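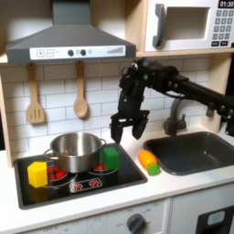

영유아 놀이환경의 이해
5주차 강의 노트: 역할놀이 영역과 놀이 주방
2024. 03. 15.
강의실 355호

지난 시간에 쌓기 영역 이야기를 하다가 시간이 모자라 역할놀이는 제목만 읽고 끝냈지요. 그때 약속드린 대로 이번 주는 처음부터 끝까지 주방 이야기만 하려고 합니다. 주방 하나로 두 시간을 채울 수 있느냐고 물으신 분이 계셨는데, 제 경험으로는 오히려 두 시간이 모자라요. 노트가 조금 길더라도 수업 전에 한 번 편하게 읽고 오시면 좋겠습니다. 2월 예비 모임에서 나눠 드린 Jääskeläinen 관찰지도 꼭 챙겨 오세요. 뒷부분에서 같이 씁니다.

1. 아이들은 왜 부엌으로 모일까

교실 문을 열어 두면 아이들이 제일 먼저 가는 곳이 대개 주방 쪽입니다. 집에서 날마다 보는 곳인데도 마음대로 만져 볼 수 없는 곳이라서 그럴 거예요. 불은 뜨겁고 칼은 위험하고, 상판은 키보다 높지요. 그런데 교실에 오면 그 부엌이 자기 키에 맞춰 내려와 있으니 얼마나 반갑겠습니까! 냄비를 올리고, 손잡이를 돌리고, 물을 트는 시늉을 하고, 다 됐다며 누군가를 부릅니다. 이 짧은 흐름 안에 순서 기억하기, 상대방 생각하기, 말로 약속 정하기가 다 들어 있어요.

만 두 살 무렵의 아이는 젓는 동작 하나를 한참 되풀이하는 것으로 충분합니다. 그러다 조금 크면 동작이 이어지기 시작해요. 꺼내고, 올리고, 젓고, 맛보고, 나누어 줍니다. 더 크면 이야기가 붙지요. 오늘은 동생 생일이고, 손님이 오는데 국이 아직 안 끓었고, 그래서 급하다는 식으로요. 같은 냄비를 두고도 놀이의 깊이가 이렇게 다르니, 교사는 물건보다 아이 손끝을 먼저 보셔야 합니다.

2. 놀이 주방을 이루는 것들

놀이 주방을 고르거나 꾸밀 때 저는 늘 "이 자리에서 무슨 동사가 나올까"를 생각해 보라고 말씀드립니다. 조금 싱거운 방법 같지만 해 보면 꽤 쓸모가 있어요.

화구: 올리다, 끓이다, 불을 줄이다. 상판에 검은 판 모양으로 들어가 있으면 아이들이 금방 불 자리로 알아봅니다. 테두리가 살짝 올라와 있으면 냄비 놓을 자리도 분명해지고요.

개수대와 수도꼭지: 씻다, 담그다, 헹구다. 물이 나오지 않아도 괜찮습니다. 물소리는 아이들이 입으로 다 내 주거든요.

후드: 켜다, 끄다, 세게 하다. 빠뜨리기 쉬운데 있으면 놀이가 한결 실감 납니다. 더하기와 빼기 단추, 둥근 손잡이, 점점 높아지는 막대 그림 같은 것은 글자를 모르는 아이에게도 뜻이 통해요. 세기라는 개념을 그림으로 만나는 셈이지요.

전자레인지: 넣다, 기다리다, 꺼내다. 저는 이 가운데 '기다리다'를 참 아낍니다. 숫자판이 있으면 아이들이 아무 숫자나 누르고는 진지한 얼굴로 기다리거든요. 시간이 표시되어 있으면 "얼마나 기다려야 돼?" 하는 말도 자연스럽게 나옵니다.

걸이: 걸다, 내리다, 고르다. 정리와 놀이가 만나는 자리이니 다음 항목에서 따로 보겠습니다. 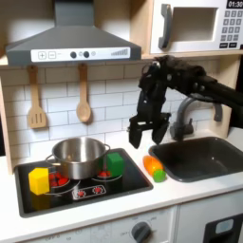
그림 1. 화구에 올린 양손 냄비와 타일 벽 앞에 걸린 나무 조리 도구. 오른쪽 위 전자레인지의 표시는 01:30.

3. 도구는 적게, 진짜에 가깝게

실습을 나가 보시면 플라스틱 음식이 바구니에 넘치도록 담긴 교실을 많이 만나실 거예요. 아이들이 그 바구니를 쏟고 나면 놀이가 거기서 멎어 버리는 일도 흔합니다. 처음 차릴 때는 냄비 하나에 뒤집개와 숟가락 정도면 넉넉합니다. 부족한 것은 아이들이 블록이나 종이로 채워 오고, 그 채워 오는 과정이 아주 볼만해요.

재질 이야기도 잠깐 드릴게요. 스테인리스 냄비에 나무 숟가락이 닿는 소리는 플라스틱끼리 부딪는 소리와 꽤 다릅니다. 무게도 다르고, 손에 닿는 온도도 다르지요. 구멍이 길게 난 뒤집개와 오목한 숟가락을 나란히 걸어 두면, 국을 뜨려는 아이가 어느 쪽을 집어야 할지 스스로 따져 보게 됩니다. 처음에 뒤집개로 국을 뜨더라도 얼른 고쳐 주지 마시고 조금만 지켜봐 주세요. 친구가 먼저 "그건 다 새잖아" 하고 알려 주는 때가 많습니다.

값비싼 것을 들이실 필요도 없습니다. 과제용 나무 숟가락은 Sarkuter 문구점에서 4,000원에 팔고 있으니 참고하시고, 집에서 쓰던 작은 냄비를 깨끗이 씻어 오셔도 됩니다. 다만 나무 도구는 가시가 일어난 곳이 없는지 손바닥으로 끝까지 훑어 보시고, 냄비는 가장자리가 둥글게 말린 것으로 골라 주세요.

4. 걸어 두는 정리

주방 영역의 정리는 '보이게 두기'가 기본입니다. 상자 속에 들어간 숟가락은 어린아이에게는 없는 숟가락이나 마찬가지거든요. 고리에 걸면 제자리가 눈에 보이고, 빈 고리를 보면 무엇이 안 돌아왔는지도 금세 알 수 있지요. 고리 높이는 가장 작은 아이가 팔꿈치를 조금 굽힌 채로 닿는 정도가 알맞습니다. 어른 눈에 예쁜 높이로 달았다가 다시 내리는 일을 저도 여러 번 겪었어요.

Birnine 어린이집에서 지낼 때는 정리 시간을 "가게 문 닫는 시간"이라고 불렀습니다. 불 끄고, 후드 끄고, 숟가락 걸고, 냄비는 화구 위에 그대로 둡니다. 냄비까지 찬장에 넣게 했더니 다음 날 아침 놀이가 영 더디게 시작되더라고요. 올려 둔 냄비 하나가 아이들을 부르는 초대장 노릇을 하나 봅니다. 여러분 교실에서는 다를 수도 있으니 두 방법을 며칠씩 해 보고 견주어 보세요.

5. 교사의 말 걸기

놀이가 잘 흘러갈 때는 가만히 계시는 것이 제일 좋습니다. 끼어들고 싶은 마음은 저도 잘 알지만요. 도움이 필요해 보일 때는 손님이 되어 들어가시면 자연스러워요. "무슨 냄새가 이렇게 좋아요?" "저는 매운 걸 못 먹는데 어떡하지요?" 하는 말은 아이에게 궁리할 거리를 줍니다. "이건 무슨 색이야?" "몇 개야?"처럼 답을 확인하는 말이 이어지면 주방장이 금세 학생이 되어 버리니 아껴 쓰시고요.

한 아이가 화구 앞을 오래 차지하는 문제도 해마다 질문이 나옵니다. 차례를 정해 주기 전에 다른 일감을 넌지시 보여 주세요. 설거지할 사람, 주문받을 사람, 배달할 사람이 생기면 붐비던 화구 앞이 조금 느슨해집니다.

6. 수업 중 활동과 과제

수업 후반에는 Filla 실습실로 옮겨 짝과 함께 놀이 주방 앞에 앉아 보겠습니다. 꼭 아이 눈높이로 앉아서 보셔야 해요. 서서 볼 때와 상판도 걸이도 아주 다르게 보입니다. 손이 닿는 곳과 닿지 않는 곳, 자꾸 손이 가는 곳을 Jääskeläinen 관찰지 앞면에 적고, 뒷면에는 떠오른 동사를 적어 주세요.

과제는 짧습니다. 집이나 실습 기관의 주방 놀이 공간을 하나 골라, 물건 하나를 빼거나 더한다면 무엇으로 하겠는지 200자 안팎으로 써 오시면 됩니다. 잘 쓴 글보다 솔직하게 망설인 글이 저는 더 반가워요. 사진을 붙이실 분은 아이 얼굴이 나오지 않게 해 주시고, 관찰지와 함께 다음 시간 시작할 때 걷겠습니다.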